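Cuaderno del taller, célula de dos brazos
2026-09-24

Empiezo por lo bueno, que hoy hay mucho: la mañana entera con los dos brazos en marcha y yo sin levantarme de la silla más que para recolocar piezas. En abril esto mismo nos ocupaba a dos personas, una a cada lado de la mesa, y acabábamos con la espalda hecha polvo. Ahora una prepara, la otra revisa, y a media mañana se cambian. ¡Y se nota en el humor de la gente!

La configuración es la que quedó cerrada con Serden: control compartido, los dos brazos con el mismo reloj, velocidad limitada mientras haya alguien a menos de un paso de la célula. He dejado puesto el perfil suave de pinza. El duro solo para piezas que no cedan, y avisando antes en la pizarra.

Lo que más me interesaba era el agarre a dos manos. Con una sola pinza los objetos largos giran sobre sí mismos, lo tenemos visto mil veces. Si entra la segunda por el otro extremo, la pieza se puede orientar en el aire sin apoyarla y sin pelearse con lo que haya debajo. Probado con la pieza roja de plástico, la del mango acanalado, una pinza en el lado ancho y la otra junto a la anilla. 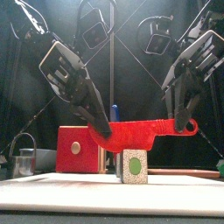
Tia Haworth lo ve de otra manera y lo apuntó al margen de la hoja de turno: que muy bien lo de las dos pinzas, pero que el tiempo que antes se iba en mover piezas ahora se va en decidir cuál va primero, y que eso cansa igual aunque no se sude. Pide que la preparación de mesa cuente como tarea en el parte, con su casilla y su tiempo, porque ahora mismo figura como espera.

Tiene razón y lo cambio hoy mismo. En el parte nuevo aparecerán «preparación», «ejecución» y «revisión» por separado. Lo de «espera» era herencia de la línea antigua de Okel, donde el operario de verdad esperaba a que la máquina soltase la bandeja. Aquí no espera nadie, aquí se está pensando el siguiente montaje, y ese rato es justo el que nos ha mejorado las tandas.

Números de la mañana, para quien lleve la hoja: 277 ciclos lanzados, 79 de ellos con las dos pinzas coordinadas, seis paradas manuales. De las seis, cuatro las di yo por prudencia y las daría otra vez. Las otras dos fueron cosa del límite de par, que sigue saltando pronto en el brazo derecho. Lo he subido un punto en la copia de pruebas, NO en la configuración común. Si alguien lo toca, que lo escriba debajo de esta línea.

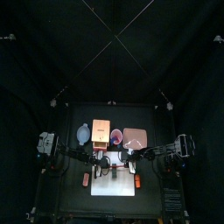 Sobre el reparto del trabajo entre personas, que es lo que pidió Hudec para su informe: quien prepara la mesa manda sobre la mesa. Suena obvio pero nos ha costado. Al principio el que estaba en la pantalla pedía cambios en voz alta a mitad de montaje y el otro acababa con las manos dentro sin saber si el brazo estaba armado. El orden de hoy me gusta mucho como base: los recipientes y la caja de madera en fila al fondo, la hoja blanca despejada por abajo, las piezas pequeñas sueltas una a cada lado. Con esa disposición la persona nueva entiende el montaje de un vistazo, sin que se lo cuente nadie, y los dos brazos llegan al centro desde su lado. Propongo dejarla como disposición A y numerar las variantes a partir de ahí.

Otra cosa que ha cambiado, y esta me hace ilusión: los del turno de tarde han empezado a escribir ellos las secuencias. Hasta hace poco las mandaba Celach ya hechas y aquí se ejecutaban tal cual, con sus manías incluidas. Esta semana han salido ocho secuencias propias y hay dos que son mejores que las que teníamos (la de abrir y vaciar es preciosa, miradla). Son personas que llevan años manejando piezas con las manos y saben por dónde se coge cada cosa, ¡cómo no iban a hacerlo bien!

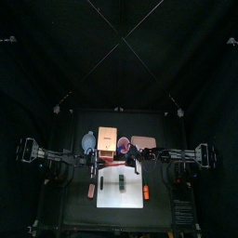 Para la formación de los que entran, quiero quitar la charla larga del primer día y empezar directamente en la célula, con los brazos sin armar y la mesa puesta. Que muevan, que recoloquen, que pregunten. El primer ejercicio puede ser el del cajón: está abierto en la caja de madera, se ve el interior rojizo, y hay que decidir qué brazo se encarga y dónde se queda el otro mientras tanto. Después, apilar los bloques verde oscuro sobre el tablero blanco, que obliga a hablar con el compañero. Tia se ha ofrecido a llevar el primer grupo y yo haría el segundo.

Pendiente:
Cambiar las casillas del parte.
Revisar el límite de par del brazo derecho con Serden antes de pasarlo a la configuración común.
Subir las ocho secuencias a la carpeta compartida con el nombre de quien las escribió.
Preguntar a Hudec si quiere los tiempos de preparación desde abril o solo los nuevos.
Pedir otra silla para la mesa de revisión, que la que hay se hunde.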